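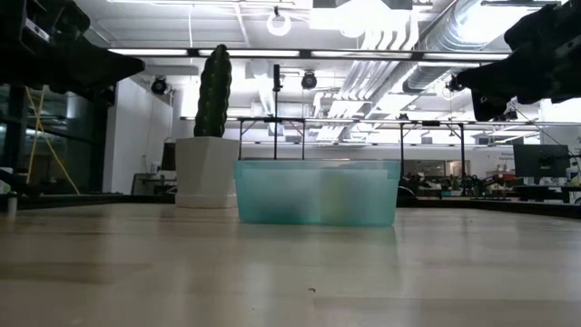 The teal tub and the cactus, on the big table

Home Ask Topics Plants & Pots Storage Unanswered Log in

Can I keep cactus compost in a plastic tub with a lid on?

Hi all, hoping one of you plant people can settle this. I've got a tall ribbed cactus in a white faceted pot and it's due a move into something bigger in April. I bought a large bag of Moltetti cactus mix because it was on offer (I can't resist, my sister says it's an illness) and there's going to be loads left over once I've done the one pot. I've also got a see-through teal storage tub going spare, a low one, and my plan was to tip the leftovers in there, put it under the stairs and forget about it till next year.

Then my neighbour said compost goes off in plastic and I'd end up with a box of flies. Is she right? And does it matter that the tub lets light through? I'd rather not buy yet another container if this one will do. I did look at the proper Kuvero compost bins but they want 38 quid for one and I only have one cactus!

Second question if I'm allowed — how do you hold a tall cactus while you repot it without getting stabbed? Last time I used oven gloves and I was picking spines out of them for weeks.
Jucélia Rocha
Viewed 1,173 times

3 answers

Your neighbour's half right. Compost that goes in damp with the lid clamped down will go sour and you may well get those little black fungus flies. Dry, it's fine. Spread it out on newspaper or an old sheet for a day or two, give it a stir when you walk past, and only tip it in when it runs through your fingers. I leave my lid just resting on top, not clicked shut. I've had some in an old Lesia sweater box for two winters now and it's been perfectly all right, a bit dusty when I open it.

See-through won't hurt. If it sits somewhere bright and there's any damp in it you can get a bit of green on the inside of the walls, but under the stairs I wouldn't give it a thought. Do write on the tub what's in it. I once potted up a tray of lettuces in cactus grit and they were not happy.

For the spines, fold a few sheets of newspaper into a long strap, wrap it round the middle of the cactus and hold the two ends together like a handle. Get somebody else to pull the pot off downwards. Lay a tall one on its side on a towel first — much easier than trying to keep it upright. Then don't water it for a week.
Aarti Mishra

just use the bag it came in and a clothes peg?? been doing that for years

Peg works if the bag's not split, mine always are. On the gloves, I'd go for thick leather gardening ones, I have the Ruddock pair and they're good for most things, but the fine hairy spines still get through so I do the newspaper thing as well. And don't go too big with the new pot, one size up is plenty.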